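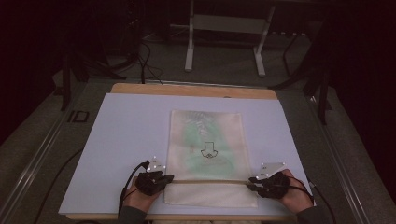
Long novels have found a second life as audiobooks, and the longest science fiction series have done best of all. Part of the reason is plain enough. A 565-page paperback needs two hands and a good light, and most people's hands are already taken in the evening. Someone holding a thin rod straight across a piece of off-white cloth, one hand at each end, can't turn a page. They can follow a space battle for an hour, though, and many of them do.

The series that comes up most often among the library borrowers I spoke to this spring is the Lanum cycle. It began as a set of mid-list paperbacks with spaceships on the covers, and for years you mostly saw it in used bookstores. The audio edition from Laizer changed that. The first book, The Lanum Gate, runs 29 hours, and the regional library app Lovix had a waiting list of 126 people for it when I looked on 27th April.

The story is simple to describe. A cargo pilot on the frontier world of Itora is hired to carry a prisoner to trial. The prisoner used to command the fleet that burned the pilot's home port. The route home is closed by a war that both of them had thought was over, and they have to cross it together. That is the first book. The second goes back 40 years and tells you how the port came to be burned, and by the time you return to the pilot in the third you are no longer sure whose side you are on.

On paper, the first book has a problem that every fan admits to. The opening 60 pages are mostly trade law. There are tariffs, docking rights and a long dispute over who owns a dead ship's fuel. Plenty of readers gave up there, and I was one of them the first time. In audio it is much easier going. The narrator reads the hearings like a radio play, with a tired voice for the judge and a quick, nervous one for the pilot, and you can let a clause or two slide past while you look for your keys. When the fuel dispute comes back near the end and decides the whole plot, you find that you remember enough of it.

The voices matter more than I expected. The old commander has almost no physical description in the print edition, and readers used to argue about him at length. Was he sorry? Was he lying? The recording has to pick an answer, or at least a tone. This one picks a low, even voice that hardly changes whether he is asking for water or explaining how a city was lost. Some longtime fans dislike it. They say the man they had in their heads was warmer. New listeners, who never had another version, tend to say he is the best thing in the book.

There are losses as well. The print books have a map of the frontier and a list of ships, and neither is easy to use in a recording. Laizer supplies both as a download, but borrowers using Lovix don't always see the link – it sits at the bottom of the title page, under the publisher's note. The family trees in book two are worse. The narrator reads them aloud, all of them, and it takes nearly ten minutes. I would skip that chapter and look it up later.

The waiting list is the other complaint. Libraries generally pay for audiobook licenses under different terms from print, and a popular title can cost more than a small branch wants to spend on one book. Lovix holds a handful of copies of The Lanum Gate and only one of the fourth volume, so people finish the third and then sit for months on a cliffhanger. One borrower told me she had gone back to paper for book four after all and was reading it in the narrator's voices.

If you want to try the series, start with the first book and don't be tempted by the prequel, The Itora Crossing, even though the app lists it ahead of the others. It was written last and gives away the prisoner's secret in its second chapter. Set the speed to normal for the hearings. Some listeners push it up for the battles, but the battles are short and better left alone.

A fifth recording is due in August, with the same narrator. The book it is based on splits readers more than any of the others, mainly over the last chapter, where the pilot is offered the commander's old ship and the author leaves her standing at the hatch. I have read that page several times and I still can't say whether she goes in. I have already put my name on the list to hear how it is read.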